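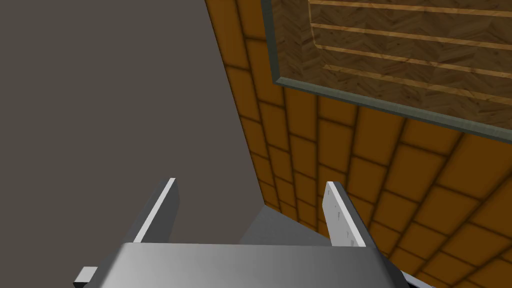 Making weight for first amateur bout, stuck 10 over
Asked in Boxing & Combat Sports, 14 October 2023

southpaw_dad
Ok so quick one, typing this on my break. First amateur fight is in February, novice card over in Brellthorpe. Coach put me down for 165. I walk around at 175, sometimes a bit more after a weekend. Im 30 so not exactly a kid, never cut weight for anything before.

Guys at my gym all say different stuff. One says sauna the night before, one says just stop drinking water, one says skip dinner for a week lol. Weigh-in is the same morning as the fight which is what worries me. Do I try for 165 or tell coach to move me up? I have good reach for 165, would be giving some up at the next weight. Also do they let you weigh in with shorts on or what.

Training four days a week right now, two sparring. Using the Rudatance 16oz gloves if that matters (prob doesn't).

Vudau_Boxing_Club
Same-day weigh-in = do not dry out. Please. The pros you see on TV dropping big numbers get a day or more to put it back. You get a few hours and a banana. Fighting dehydrated is dangerous, head shots especially, and you'll gas in round two anyway.

You've got until February so this is just diet. 10 pounds over that many weeks is very doable, a pound a week or less and you'd be there with time to spare. Cut the beer and soda first, then the late snacking. Keep eating protein, keep carbs on sparring days. Don't skip dinner for a week, whoever said that shouldn't be giving advise.

If you're still over by more than a couple pounds two weeks out, tell your coach and move up. No shame. Matchmakers change novice bouts all the time, but they hate finding out that morning. Shorts, ask the club running the show, it varies. Bring light ones. And see the doc for your medical early, don't leave it till January.

Check your scale against the gym one too. Mine at home was reading three light.

jab_jab_hook
just fight heavier. I did 17 bouts and the ones where I cut I felt like garbage. lost to a guy named on the sheet as Wasilewska's gym or something, had nothing in my legs by the second. next one I went up, ate breakfast, won easy

reach is overrated at novice, everybody just swings for the first 40 seconds then they're both tired. do more roadwork

southpaw_dad
Thanks both. Dropping the beer then, will see where I am after the holidays. Talking to coach tmrw about the backup weight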